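회사 소개

안녕하세요, Ploromard입니다. 손으로 하던 일을 기계에게 가르치는 작은 회사예요. 저는 창업 때부터 있었던 사람이라 이 페이지도 제가 쓰게 됐습니다. 딱딱한 연혁표 대신 방문 행사 이야기로 인사를 드릴게요!

저희는 매년 7월에 공개의 날을 엽니다. 처음엔 동네 분들께 "저 집은 대체 뭘 하는 데냐"는 질문을 하도 많이 받아서 문을 한번 열어 본 거였는데, 첫해에 123명이 오셨어요. 의자가 41개밖에 없어서 나머지 분들은 서서 보셨고요(죄송했습니다, 지금은 의자 많아요). 그날 이후로 공개의 날은 저희 회사에서 제일 시끄럽고 제일 재미있는 날이 됐습니다.

시연은 두 가지예요. 오전에는 Tekier라는 팔 로봇이 상자에서 부품을 꺼내 줄을 맞추고, 오후에는 Policarpio 팀이 집안 물건 정리를 보여 드립니다. 인기는 늘 오후 쪽이 많아요. 공장 부품은 멀리서 구경만 하시던 분들도 이불이랑 양말 얘기가 나오면 갑자기 훈수를 두시거든요. "그건 그렇게 잡는 게 아니지!" 하시면서요. 그 훈수, 진짜로 다 받아 적습니다. 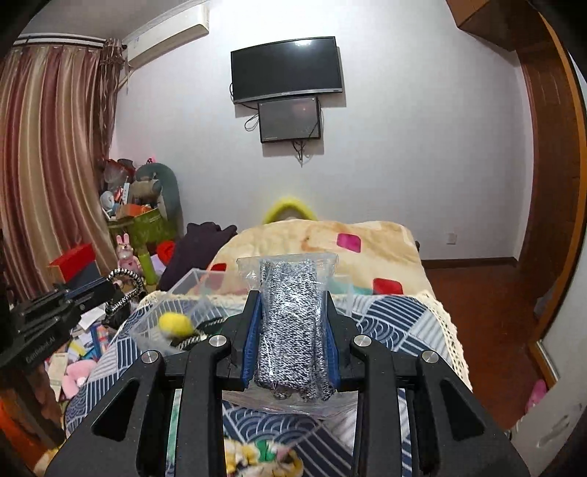
정리 작업에서 저희가 제일 오래 붙들고 있는 건 부드러운 물건이에요. 컵이나 리모컨은 모양이 그대로 있으니 어디를 잡을지 정하기가 쉬운데, 천이나 비닐은 잡는 순간 모양이 바뀌어 버리죠. 투명한 비닐봉지에 든 흑백 뜨개 소품만 해도 그래요. 집게 손가락 두 개로 봉지를 물면 아래쪽이 축 늘어지고, 구겨진 비닐은 빛까지 받아서 반짝거립니다. 사람한테는 별일 아닌데 기계 눈에는 꽤 골치 아픈 물건이에요. 무늬 있는 퀼트 이불 위라면 어디까지가 봉지이고 어디부터가 이불인지도 알아내야 하고요. 작년 공개의 날에는 이 얘기를 했더니 초등학생 한 명이 "그럼 봉지를 빼고 잡으면 되잖아요" 하더라고요. 다들 웃었는데, 다음 날 회의에서 봉지에서 먼저 꺼내는 순서를 한참 토론했습니다.

체험 시간도 있습니다. 손에 드는 집게로 직접 물건을 옮겨 보시는 건데, 생각보다 어렵다고들 하세요. 저도 처음엔 손수건 한 장 접는 데 한참 걸렸답니다. 한 조에 두 분씩 들어가시고, 어린이는 보호자와 함께 한 조로 해 주세요.

잘 안 되는 것도 그냥 보여 드려요. 작년에는 Tekier가 시연 중에 멈춰 서서 제가 마이크를 들고 회사 이름의 유래를 길게 설명한 적도 있어요(별 뜻 없는 이름이라 금방 바닥났습니다). 멈춘 김에 덮개를 열어 안을 보여 드렸더니 그게 더 좋았다는 분이 많아서, 요즘은 아예 덮개 여는 순서를 넣었어요.

학교나 단체 견학은 공개의 날이 아니어도 받습니다. 건물은 Kolturik 골목 안쪽이고 입구가 좀 숨어 있으니 도착하시면 벨을 눌러 주세요. 견학 신청은 홈페이지 문의란에 인원과 원하시는 날짜를 적어 주시면 제가 답장 드릴게요. 시연 중에는 로봇 주변 바닥의 노란 선만 넘지 말아 주시고, 질문은 아무 때나 하셔도 괜찮습니다!

2018년 4월 22일 고침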